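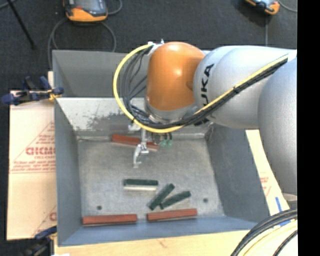
Haziq Kwok put it that the arm never took over his job, only the part of it he could do while talking to people. The remark is often repeated in accounts of **bin picking at Stullby**, the automation of parts sorting at the Stullby works, begun in October under a contract with Disix.

Bin picking means lifting jumbled parts from a container one at a time. Trials used colored blocks, red and green, in a metal bin under a KUKA arm with a slim gripper.

## Effects on staff

Disix promised 400 picks an hour. The works' own log, closed on March 26, 2021, gives an average of 74, with stoppages left out, which flatters it. Of 16 sorters, 3 were retrained as cell attendants. The rest moved to packing, at the same pay but on shifts they had not asked for.

Management called the work safer. Attendants reported less lifting and more waiting, and several disliked being timed by the cell's software, Zuda. Whether sorting errors fell is unclear, as none were recorded before the change.

## See also

- Işık line
- Machine tending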